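Household Textiles Unit, Project Report
Do striped towels really last longer? A small test of some large claims
Submitted 13 July 2026

1. Why we picked this

The Mustdale towel range comes with a card that says the towels "keep their loft and their colour, wash after wash." The Stenurer range says much the same in a nicer typeface. Our group wanted to know what either sentence was supposed to mean. Neither card gives a number of washes, and neither says who checked.

We chose striped terry bath towels because the stripes give you something to look at. A plain white towel can go grey slowly and you get used to it. A blue stripe beside white loops shows the change sooner, or so we argued in the proposal. Our tutor was not convinced and neither, by the end, were we.

2. What we measured

Three things: how much water a towel took up, how far the hem had pulled in compared with the body, and whether the loops had snagged. We dropped colour after the second week. The lamp in the textiles room is yellow and the window faces a brick wall, and four of us looking at the same stripe gave four different answers. A proper colour reading needs an instrument we did not have.

Water uptake was the simplest. Each towel was weighed dry, soaked in the tub, lifted, left to drip for a set time and weighed again. One of the Mustdale towels read 505 grams dry and 2,421 grams after soaking before any washes. After the full run of 37 washes the soaked figure was 2,018 grams. That looks like a big drop and we nearly put it in the title. The trouble is the drip. We timed it with a phone, and whoever was holding the towel got tired and shifted their grip. A towel held by one corner drains differently from a towel held along its edge. We did not write down which was which until wash 12.

3. Hems

The hem is where we think the advertising is weakest. The band at the end of a terry towel is usually a flat weave with no loops, and it shrinks at its own rate. When it pulls in more than the body, the towel flares out like a skirt and won't fold square. Anyone who has tried to stack old towels on a shelf will recognise it. Both brands did this. The Stenurer card promises a "stable border", and after 37 washes its border was the least stable part of the towel.

We measured hem width flat on the bench with a steel ruler. We would trust these results before any of the others in this report.

4. Twisting

A second claim came from a laundry advice leaflet put out by Mkhize, a shop that sells both ranges. It says never to wring a towel because twisting "breaks the loops." We doubted it. People wring towels at the beach, over the bath and out the back door, and the loops seem to be there afterwards.

A towel under twist does change shape quite a lot. The pile bunches up where the cloth is loose and the whole width closes down into a rope where it is tight.
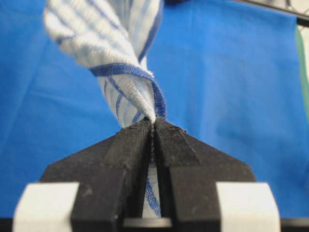 A flat-woven hem has less give than the pile, so we expected any harm from wringing to show up at the hem first. We found one pulled thread on a Mustdale hem. We found none in the body of any towel. One thread is not a result, and we can't rule out that it was there when we opened the packet — nobody checked the hems on day one. That was our mistake and it can't be fixed now.

For snagged loops we compared the wrung towels with the ones that were only spun. Our notes show no difference we could defend. The leaflet may still be right over several years of wringing. We only had a term.

5. What we would not claim

We would not claim that one brand is better. We had too few towels, all from the same shop, and the Tremetti washer in the textiles room stopped mid-cycle twice. Those two loads sat in water over lunch and were counted as normal washes, which some of the group still object to.

We would also not repeat the line from our own proposal that stripes help you see wear. They help you see crooked folding.

6. If another group takes this on

Check and mark every hem before the first wash. Hang towels from a fixed rail with two pegs for the drip test — not from somebody's hand. Leave colour alone unless you can borrow a meter. Keep the packaging cards as well, as ours went out with the recycling and we had to go back to the shop to copy the wording again.

The raw sheets are in the blue binder, with the drip times for washes 1 to 11 marked as unreliable.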